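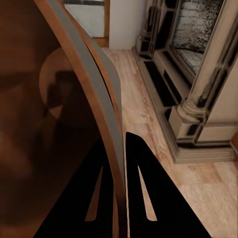
Valtell Chore Suite 3: Review of the Living Room Module

August 20, 2023
Reviewed by Kwame Acheampong

Valtell sells the Chore Suite as a simulation package for teams working on household robots. The license covers a set of rendered rooms, a library of furniture and a two-finger gripper model with a wrist view. The living room module is the part I was asked to look at. I ran it on one workstation and used it to answer a narrow question: can a current control policy put a dining chair back where it belongs?

Chairs are a fair test. Moving one is a chore a six-year-old can do, and it includes most of what makes housework hard for a machine. The load is large compared with the gripper, the shape is open, and the legs drag.

Rooms and furniture

Surface quality is good. The plank floor has knots and streaks that do not tile in an obvious way, and the fireplace surround is worn cream with dark grime in the moldings. Soot texture on the gray brick holds up at close range. Policies trained on clean gray boxes tend to fail on this sort of clutter, so the detail is worth having.

The bent chair backrest is the best asset in the module. It is a curved wooden rim with a flat gray strip set along it, and it gives the gripper a real decision about where to close. From the wrist, with the backrest between the fingers, very little of the rest of the chair can be made out. A policy that depends on seeing all four legs will not get far.

Contact and physics

This is the weak area. Grip force on curved parts is computed from a simplified collision shape, and the visible rim and the collision rim do not agree at the tighter part of the bend. In my runs the fingers sometimes stopped short of the wood and the chair moved anyway. Friction between chair legs and floor is a single value per room. Real legs catch on board seams, and this floor has none as far as the solver is concerned.

The user can replace the collision shapes. Doing so for one chair took me most of an afternoon, and the manual covers the procedure in half a page.

Results

I ran 2,779 episodes with the bundled Ika policy. Each began with the chair out of position and ended when the chair was placed, dropped or abandoned. Most failures fell into 3 groups:

Grasp too low on the backrest, chair tips during the pull.
Correct grasp, chair rotates and a leg strikes other furniture.
Chair reaches the target and the gripper does not release cleanly.

The third was the most common. Mendonça, the competing package I used in December, shows the same fault less often, but its rooms are much plainer.

Can it do the chore?

No. It can do one chair, in a known room, slowly, with a person ready to reset it. I would not put the same policy on hardware in the Kellville test apartment without a force limit and an attended stop.

Rating: 3 out of 5 for the module, 4 out of 5 for the rendering alone. Buy it for perception work. For contact-heavy tasks, wait for revised collision shapes or budget time to build your own.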